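Advice for households taking the Goton two-arm tabletop service, revised September 1, 2018. Grimar supplies the service on a monthly plan and remains responsible for the arms and their cabling. The care of bowls, trays and food placed on the table rests with the customer.

## Before a session

1. Wipe the table with a cloth wrung out in plain water. Polish leaves a film on which light dishes slide.
2. Draw the drapes fully on all sides. Sunlight falling across the table is the most common cause of a missed grip.
3. Put out few items at a time and leave clear space between them. We advise a limit of 5, and fewer when a deep bowl or cup is in use.
4. Choose colours that stand out from the dark surface. Pink, orange and yellow serve well, and grey is acceptable for larger vessels.

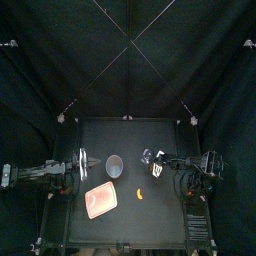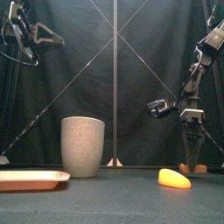

5. Keep hands off the table until both arms have returned to rest.

## Choosing dishes

A vessel with a thin, plain rim is easier for the grippers than one with a rolled or fluted edge. Shallow trays should be set down flat. Very light plastic may tip when touched at the rim; a damp paper towel beneath it will usually hold it.

Glass is not covered by the plan. Customers who wish to use it should ask for the Craddock pads, order number 2161, which are sold in packs of 2 and fit over the gripper tips.

## Cleaning

- Brush crumbs from the back rail with a dry pastry brush.
- Do not spray any liquid near the cables.
- Wash the drapes at a low heat and hang them damp. Creases do no harm.
- Pads may be washed by hand in soapy water.

## Charges and visits

The service visit takes around 9 minutes and is included in the monthly price. Kidow lamps, offered as an extra from April, are charged separately and may be returned unused. Requests to move the table to another room should be made in writing before the next visit.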